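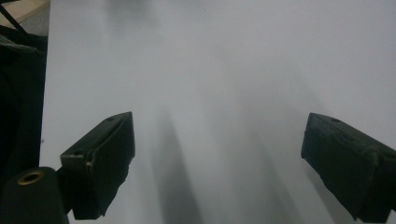
Clear tables before the Saturday sale

The spring household sale is on Saturday, 30th April, at the Bridell hall in Drurnville. Doors open at 9 and close at 2. Ward Schouten is running the setup again and has asked for the tables to be wiped down and left bare on Friday night, so sellers can start laying things out as soon as they arrive.

Last April a lot of time went into moving boxes off tables that had already been assigned. Please keep boxes on the floor until you have found your number. There are 32 tables this year, and the numbers will be on cards taped to the wall behind them – do not tape anything to the tabletops. The tape we used last time left a gray film that took most of Sunday to get off.

For cleaning, use warm water with a little dish soap and a soft cloth, then go over the surface again with a dry one. Scouring pads leave scratches that hold dirt, so leave those at home. Pale tops show smudges more than dark ones do. Look across them from the side, with the light behind, and you will see what you missed.

Sellers with china, glass or lamps should bring a cloth or an old sheet to put under them. Yazdani Hardware on Prerbridge Road has agreed to lend two folding carts for heavy items, and they will be kept by the side door.

Last year's sale brought in $2,634. The first $500 this time goes toward new chairs for the back room, and the rest goes to the roof fund. Unsold items need to be out of the hall by 4.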